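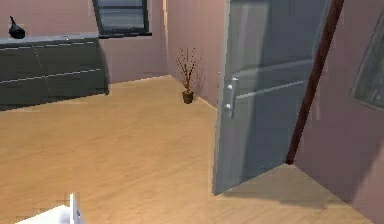 Can you bring a seagrass meadow back by scattering seed off a boat?
Sometimes, but in moving water most of the seed ends up somewhere else, and the fix we've been working on is mainly about keeping it where it was put.

I work on the restoration side at Castum. We have been replanting eelgrass in the bay at Westmont for 4 seasons. A few posts on what we do, as I get asked about it a fair bit.

Eelgrass is a flowering plant, not a seaweed. It has roots and it sets seed. It grows in shallow water on sand or mud, and it needs light. If the water is cloudy for too long, it dies back.

The old meadow at Westmont went bit by bit. Dirty run-off did some of it. Mooring chains did a lot of the rest. A chain drags round in a circle as the boat swings, and it scrapes the bed bare.

So the moorings had to be sorted first. There's no sense planting under a chain. The harbour moved the worst ones and put the others on floating lines that stay off the bottom. That took longer than all the planting since.

We collect seed in late summer, from a healthy meadow further up the coast. Divers and snorkellers pick the seed shoots by hand and leave most of them standing. The shoots sit in tanks of running seawater until the seeds drop out. The smell in the shed is quite strong by September.

Then the seed is sorted. Good seed sinks fast in salty water and poor seed is slower. We tip it down a tall clear tube and keep what reaches the bottom first. It's a dull job and it saves a lot of wasted planting.

For planting we use small bags of sand and seed, tied to a line along the seabed. The bags are plain hessian and rot away. The lines are natural fibre too. We put out 585 bags last season, set in short rows across the current.

This year we're also trying a seed injector, which we call Joo. It's a hand-held tool that pushes seed into the mud in a thick paste. A diver can cover a square metre much faster than with bags. Whether the plants do as well is the part we don't know yet.

Crabs are a problem. They eat the seed and dig up young shoots. Burying the seed a bit deeper helps, but too deep and the shoot never makes it to the light. We had one row at Sukska, our second site, with almost nothing left by spring.

On numbers: about 15 in every hundred bags gave us a plant that lasted through its first winter. That sounds low. For seed planting in open water we were fairly pleased with it, and the plants that do take will spread sideways through their roots.

Someone asked about carbon. Seagrass mud does store it, but a young meadow holds very little. We don't sell credits on this work and I'd be wary of big claims from a patch that's a few years old.

What we do see early on is animals. Small fish turn up among the shoots in the first summer. Pipefish came back to the largest patch at Westmont last year.

If you sail there, please use the visitor buoys and keep anchors out of the marked area. It's 60 metres across and has yellow markers at the corners. The chart in the harbour office is up to date – some of the older phone apps don't show it.

Next dive is Thursday if the wind drops. We'll be checking the Joo rows first, then Sukska.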